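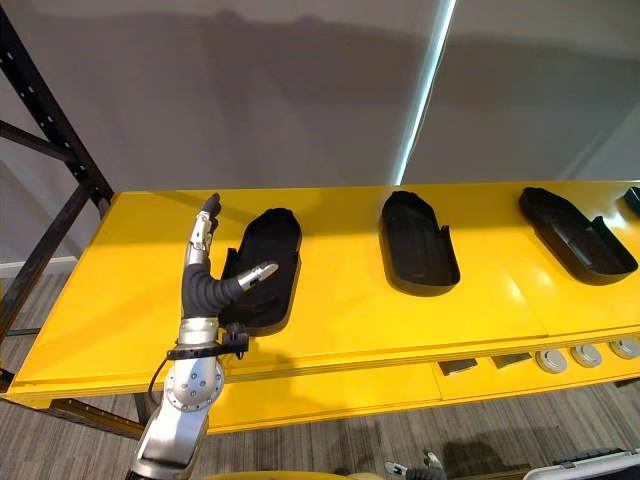 How far did the Tiretti oral history project get on this grant?

Further than I told you to expect back in the spring. We've got 103 recordings done and typed up, and the last batch is going through a second listen now.

So, the news! Most people wanted to talk about the Nernis ferry, which I hadn't planned for at all (my question sheet had one line on it, near the bottom). I threw the sheet out after the first couple of weeks and let folks go where they liked. The tapes got longer and a whole lot better. Clifford Lachance gave us two full afternoons on the winter the landing froze over, and he's lent us his father's logbook to copy too.

Typing is slower going. The older speakers slip in and out of the valley dialect, and the software we bought makes soup of it, so I've been doing those parts by ear with headphones on and the dictionary open.

Money: we've spent roughly 3000 dollars so far, nearly all of it on typing hours and gas. I'd like to move what's left of the travel line over to printing, if that's all right with you. The booklet has grown!

Still to do: permission forms for 2 families who moved away, the map for the inside cover, and a spelling decision on Skekilell, which shows up three different ways in the church books. I'm leaning toward the oldest one.

The booklet goes to the printer in October. I'll send you the proofs first.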